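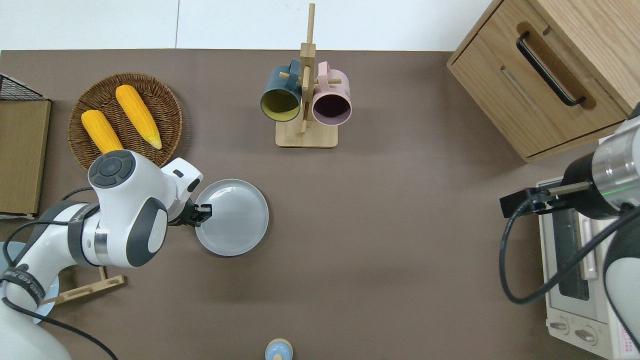 ## Sweet corn: storage and freezing FAQ

Maintained by Tuva Solheim for the Karnbridge growers' group. Last revised Thu 25 July.

**How soon should picked corn be chilled?**
Within the hour if possible. Sugar starts converting to starch at harvest, and the rate climbs with temperature. Cobs left in a warm shed overnight are still edible but noticeably less sweet.

**Husk on or off?**
On, for the fridge. The husk slows moisture loss. If the cobs are already stripped, put them in a sealed bag in the crisper and use them within 24 hours.

**What fridge temperature is suitable?**
Set it to 4 °C or slightly lower. Unlike tomatoes or basil, sweet corn is not prone to chilling injury.

**Do I have to blanch before freezing?**
For anything kept past a few weeks, yes. Unblanched corn develops off flavours in the freezer because the enzymes remain active. Use plenty of water at a full boil and start timing when the boil returns:

- kernels to be cut from the cob: 4 minutes
- medium whole cobs: 9 minutes
- large whole cobs: 11 minutes

Cool in iced water for at least as long as the blanch, then drain well.

**My frozen cobs taste of cob. What went wrong?**
Usually slow cooling. The core holds heat long after the kernels feel cold – break one cob in half and check the centre before bagging the rest.

**Can I bottle corn in a boiling water bath?**
No. Corn is a low-acid vegetable and needs a pressure canner, with a tested schedule adjusted for altitude. Pickled relishes are a separate case; follow a tested recipe and do not reduce the vinegar.

**Does this apply to Grosalix?**
Yes. It is a supersweet type and holds its sugar longer in the fridge, up to 6 days in Imani Mercado's notes from plot 511. Blanching times are unchanged.

**Are the husks any use?**
They compost well if chopped. Whole husks mat together and break down slowly.

Corrections go to Signe Kvam at the Vetside shed.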